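Open Day at the Dirance Robot Lab

24 January 2023

I had wanted to get inside the Larnus building ever since they moved in last November, and the open day was worth every minute of the drive! Two floors, free coffee, and people at every bench who were happy to stop and talk.

The best stop for me was the fault talk upstairs, run by the team behind Gekenano, their kitchen-chores project. They spent the whole slot on something that went wrong. Over a long run of 222 plate pickups, the arm froze 2 times with a plate still in its grip. The software showed nothing odd, and they spent days looking in the wrong place (the motors, then the power supply, then the motors again). The trouble was a cable. With the arm reaching far out, the slack could catch on a wire rack and tug at its plug just enough to drop the signal.

I loved how open they were about it. They passed the bad plug around so we could feel how loose it was, and someone from Medeiros, who make cable clips, got into a long and very cheerful argument with them about strain relief. The rule now is a slow test reach before every session, with a hand on the stop button. There must have been around 50 of us crammed in there, and the questions ran well past lunch. 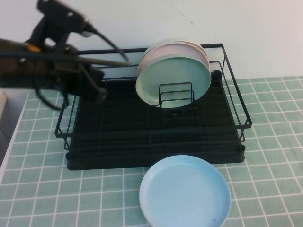 The arm on the move over the dish rack, with one cable hanging in a loop below it.

Downstairs I caught the end of the gear-cutting demo, then went back up for a second look at that plug. Parking is behind the building, and the side door is the quicker way in.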